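Keeping the Valve Cell Running
Project report by Chaltu Yimer
Team: Chaltu Yimer, Gemechu Dinsa, Hamdia Workneh
Advisor: Mesfin Adugna
August 2025

When I signed up for the Drenderside project I figured I'd be writing clever code all summer. Mostly I looked after a simulator! Our cell has a robot arm that reaches for a valve and turns it, and my share was getting the simulated copy back into shape after it sat untouched since January. (Gemechu took the controller and Hamdia did the logging, so blame me for anything below.)

What was wrong with it

The first time I started the cell, the gripper went straight for the wheel and closed way too far to one side. I spent two days on the finger settings before Mesfin asked if I'd checked the wrist camera. I hadn't. The camera offset was still the one from the old mount, off by 13 millimeters, and every grasp was getting planned from it. I felt pretty silly, but it was a quick fix once I knew.

The second problem was slower to find. Our log had 2,028 tries in it, and 859 of them ended with the wrist hitting its joint limit partway through a turn. Hamdia sorted them by starting angle and the bad ones bunched up at one end, so I moved the home pose back and added a check that refuses to start a turn if there isn't enough travel left.

My routine

I ended up with a little checklist taped to my monitor. Load the cell, send the arm home, open and close the fingers with nothing between them, then move to the pre-grasp pose and look through the wrist view before letting anything close. The whole thing takes 5 minutes. I also save the settings file under a new name every time I touch it, which I started doing after I wrote over a good one (sorry, Gemechu).

What I'd still like to fix

Centering the fingers is the part I'd keep working on. I nudge the pre-grasp pose a little at a time until there's a finger on each side of the red handwheel with the tips close to the rim, and I check the tilt of the white mounting plate too, so I know which way the valve is turned on the table. Doing that by eye is fine for one valve, but I'd love a script that does it for me, and Hamdia already has half of one written.
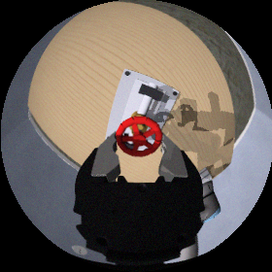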